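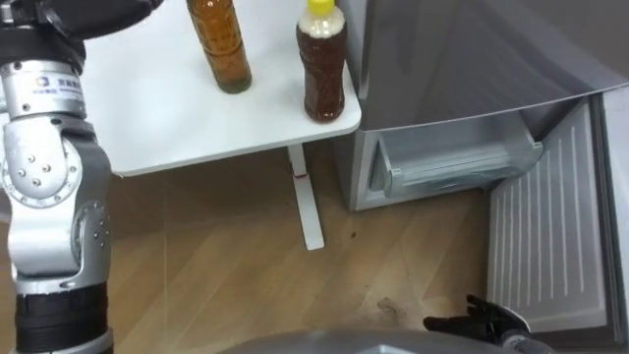
2 min read · thread by Aisyah Sumampouw

OK so it's day one of me trying to get the break corner at the Keston office back under control. I made the mistake of saying out loud that the drinks situation was a mess and now it's apparently my job. Thread, because I have opinions.

First thing: the long white desk by the fridge is NOT a drinks shelf. It's a lovely desk. It has that scooped-in front edge so you can pull a chair right up and lean on it. And yet every time I want to sit there with my laptop I'm sharing it with bottles of something brown.

I asked in the group chat whose they were. Vivek said not his. Dinesh said not his. Somkiat sent a thumbs up, which could mean anything.

My rule for now is simple. If it's open, it goes in the fridge with your name on it. If it's not open, it can go in the fridge too! We have a tall one AND a mini one tucked by the end of the desk. We are very rich in fridges.

Also please wipe. I went over the top with a damp cloth and it still shows gray smudges if you catch it in the wrong light. White furniture is a commitment, people. Dish soap got most of the old tea rings off the last desk we had at Jultcombe, so I'm trying that next. 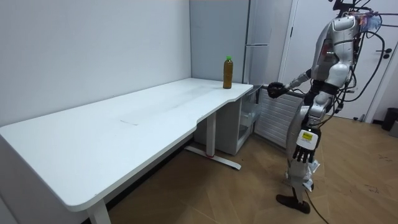 THE GREAT CAP COLOR DEBATE

Dinesh has a theory that you can sort the whole thing by cap. Green cap is tea, yellow cap is whatever Omprakash mixes up at home, end of system. I like the confidence, but Omprakash reuses his bottles, so a cap tells you nothing. I learned this in February with one big swallow and I'm still a bit upset.

So we're doing labels. I bought a roll of masking tape and a marker and hung them on the side of the fridge. Name and what it is. It takes 8 seconds — I timed Vivek.
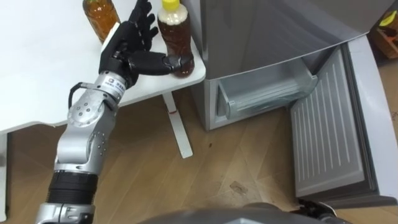
Someone replied asking why not just get a little cart for the bottles. I looked! The Nito one is cute but it has three shelves and I know exactly what happens with three shelves. They fill up. Then we have a messy desk and a messy cart, and I'm writing another thread.

And we don't have a ton of floor over there anyway. There's the radiator along the back wall, and I'd like to keep that side clear before it gets cold again.

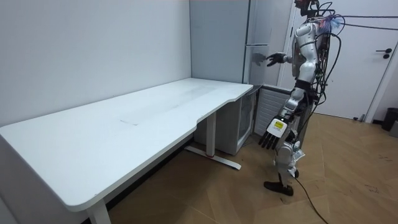 Anyway, Somkiat has now confessed to two of the mystery bottles, so the thumbs up was a yes. He says he'll bring his own tape. I told him the tape is RIGHT THERE.

If you've got a trick for getting smudges off a matte white top without making it shiny, please tell me. I'm at the desk until four.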